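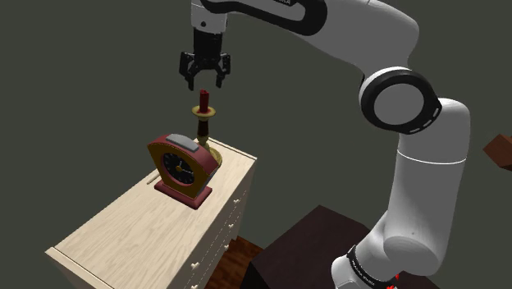
2026-03-25
By Nabila Sutanto

The simulation group at Umlow has spent the winter building a collection of demonstrations from which a robot arm is intended to learn the handling of ordinary household objects. The work is known internally as Santoso and is led by Mawar Purba, who spoke to this bulletin at the group's offices together with her colleague Anisa Oei.

All of the material gathered so far comes from simulation. An operator guides a rendered arm by means of a hand controller, and the software records the joint positions, the state of the gripper and the views from several virtual cameras. Each completed attempt is called an episode. The present target is 500 accepted episodes for every task, and 17 tasks have been approved.

"People expect us to talk about the model," said Ms Purba. "Most of our week is spent on the examples. If the examples are careless, the policy will be careless in the same way, and we shall have taught it that."

The tasks concerned with furniture tops were added in December. In one of them a candlestick and a clock share the top of a chest of drawers, and the operator is asked to take hold of the candlestick. Ms Oei, who wrote the instructions for operators, explained that the two objects had been put close together on purpose.

"With one object on a bare surface, almost any approach will do," she said. "Put a second object beside it and the operator has to choose. Do I come straight down? Do I turn the wrist first? Those choices are what we want in the record."

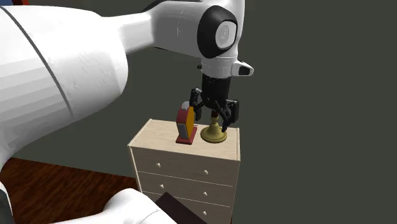

Bushra Rana took a different view when the group's methods were discussed at an internal review, arguing that choices made by a small number of operators would be learned as habits, and that the collection should not be called varied until more hands had contributed to it. Ms Purba accepted the point in part. Six operators have recorded episodes to date, and she would like to see that number rise before the next set of tasks is opened.

"She is right that you can recognise an operator from the path of the gripper," Ms Purba said. "I can do it myself after a few minutes. One of them always pauses above the object. Another hardly pauses at all. We keep both, but we have to watch the balance between them."

Between episodes the software alters the starting position of the objects within set limits. The operator does not see the new arrangement until recording begins. Ms Oei said that this had been resisted at first, as it slowed the sessions and raised the number of failed attempts. Operators now record for no more than 40 minutes at a time.

Failed attempts are kept in a separate store. An episode is marked as failed if an object other than the target is knocked over, if the target is dropped, or if the operator ends the attempt early. Ms Oei reads the operators' notes on each of these and decides whether the instructions need to be changed.

"We rewrote the candlestick instruction four times," she said. "The first version said to grasp it by the middle. Everyone had a different idea of where the middle was."

Asked whether simulated examples could be relied upon outside simulation, Ms Purba was cautious. Contact between fingers and objects is simplified, she said, and surfaces behave more evenly than they do in a home. A smaller set of recordings on a physical arm is planned for the Nestedeck laboratory, using the same task list and the same rules for acceptance. No policy trained on Santoso material alone will be put forward for trial before those recordings have been compared.

The group has also been asked to settle how the collection will be described to other departments. A draft record sheet, prepared by Saodah Pattinasarany, sets out for each task the instruction given, the operator's code, the limits on object placement and the proportion of attempts rejected. Ms Purba expects it to be adopted with minor changes.

"I want someone who has never met us to be able to see what was asked for and what was thrown away," she said. "At present they would have to ring Anisa."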